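Inicio Datos Pinzas Descargas Contacto
Lectura: 2 min

Kunau-Llaves: ficha de datos

Este conjunto compara dos juegos de dedos, Irken y Levley, en tareas con objetos pequeños dentro de una vivienda. Contiene 3,000 episodios, grabados con dos brazos y cámaras de cabeza y de muñeca.
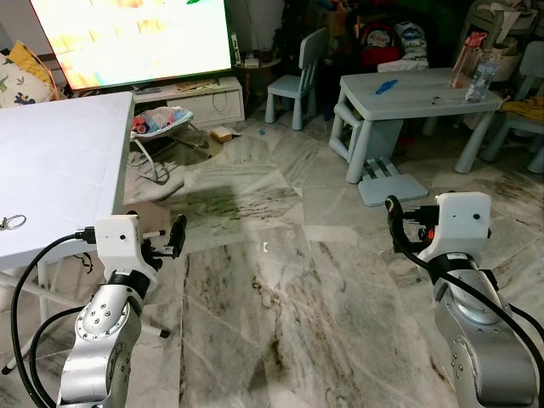
Cada juego de dedos tiene 20 sesiones. El controlador es Ng en todas, con los mismos límites de fuerza. La vista de cabeza sirve para planificar el acercamiento — para el contacto recomendamos la vista de muñeca.

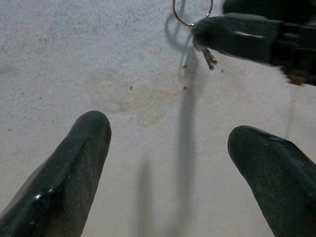
Los objetos delgados de metal son los más difíciles de etiquetar. En 13 episodios los anotadores no se pusieron de acuerdo sobre el momento del agarre, y estos llevan la marca "dudoso".

Pendiente: calibración de muñeca para las sesiones de octubre.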